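The doorway rule: how indoor robots are taught to pass

By Ylva Halvorsen

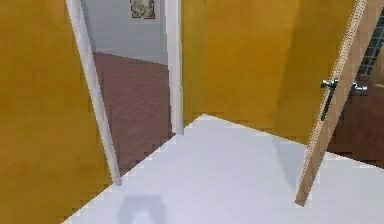 Who has priority when a robot and a person reach a doorway together? The person does, and the robot has to be stopped before the threshold to show it.

That sentence is clause 2 of the indoor movement code used at Dunitari, and it took longer to agree than the rest of the document. Early drafts told the machine to "give way". Roald Haugland, who edited the code, struck the phrase out in May. A robot that slows down has given way on paper, he argued, but the person facing it still has to guess.

The present text is stricter. The robot halts clear of the opening, keeps out of the sweep of the door leaf and waits until the passage is free. An open door is treated as a moving object even when it is still – hinges and draughts are reason enough. Door position from a stored map may not be used for planning. It must be sensed on each approach.

Compliance is checked first in simulation. The set contains 1098 runs through rendered homes, with variations in wall colour, floor finish, lighting and door angle. Randi Nordin, who maintains it at Cemia, is wary of high scores. Plain floors and clean walls flatter a planner, she says, and a pass in simulation only entitles a machine to be tested in a building.

Changes of floor get their own clause. Where the surface differs between rooms, the robot must cross at reduced speed and may not turn on the join. Tekle Hadgu wanted handles covered too, as they project from the leaf at a height many low sensors miss. The code now requires the clearance envelope to include them on both faces.

Two points remain open. One is glass doors. The other is whether a waiting robot should make a sound, which Wallin supports and Plaltmont opposes. Comments on the draft close on Jul 9, 2026.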